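Label printer on the packing bench drops offline after sleep
Status: Solved
Product: Skenix desktop label printer, USB and network model
Last updated: Mar 1, 2025

Problem as reported

The label printer on the packing bench goes offline whenever the computer has been asleep for more than a few minutes. The first label sent after waking sits in the queue with the status "Printing" and never comes out. Any jobs sent after it stack up behind it. Turning the printer off and on clears the problem until the next time the computer sleeps.

This started in January, after the shipping software (Kairys) was updated. Before the update the same printer and the same computer worked without trouble.

Setup

Computer: Windows 11 desktop, all updates installed
Connection: USB, through a powered hub from Omedix
Software: Kairys shipping, desktop version
Labels: 4 x 6 direct thermal, roll stock
Second printer on the same computer: office laser, on the network, no problems

What was tried first

Restarted the print spooler. The stuck job cleared, but the next one stuck as well. The printer showed as offline in Windows even though the light on the front was solid green.

Removed the printer and added it again. Worked for the rest of the shift. Offline again the next morning.

Changed the USB cable. No change.

Ran the media calibration from the printer menu. It fed two blank labels and stopped at the gap as it should. A test label printed from the printer's own menu came out fine, so the print head and the sensor were ruled out.

Loaded a new roll from a different carton. No change. The old roll went back on afterward.

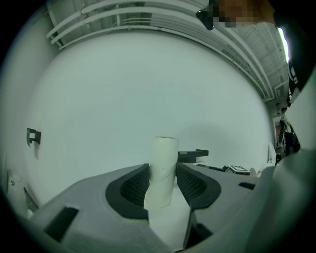

Reading time: 2 minutes

Reply from support

Thank you for the details. Since the self-test prints correctly, please leave the media settings alone for now. The green light with an offline status in Windows usually means the USB port has been powered down and did not come back properly.

Please check the following, in this order:

Open Device Manager and expand Universal Serial Bus controllers. For each USB Root Hub and Generic USB Hub, open Properties, go to the Power Management tab, and clear the box that lets the computer turn off the device to save power.

Open Power Options, go to the advanced settings for the active plan, and set USB selective suspend to Disabled.

Plug the printer directly into a port on the back of the computer and leave the hub out until testing is done.

Restart the computer, let it sleep, wake it, and send one label.

Customer update

Did all of the above. It got better but it isn't fixed. The printer now shows as ready after waking, and labels sent from Notepad print right away. Labels sent from Kairys still stick. Tested with a sleep of 5 minutes and again with a sleep of 40 minutes. Same result both times.

Also noticed that the printer is listed twice in Windows now, once with its normal name and once with "Copy 1" after it. Kairys is set to the normal name.

Reply from support

The second entry is the cause of what is left. Windows made a new printer when the device moved to a different USB port. The original entry still points to the old port, and Kairys is sending jobs there.

Close Kairys. Delete both printer entries. Open Print Server Properties, go to the Drivers tab, and remove the driver and the driver package. Unplug the printer, restart, plug it into the port where it will stay, and install driver version 2.19 from the download page. Then open Kairys and pick the printer again under Settings, Devices. The software does not pick up the new entry by itself.

Customer update

Only one entry now. Labels print from Kairys after sleep. Left the computer asleep overnight and the first label in the morning came out normally.

The hub is still disconnected. The Idico barcode scanner that used to be on it is now plugged into a front port and works.

Resolution

USB power saving turned off, duplicate printer entry removed, driver reinstalled, printer reselected in the shipping software. If the printer is moved to another port later, check for a duplicate entry before doing anything else.

Ticket closed. Replies to this ticket within 19 days will reopen it.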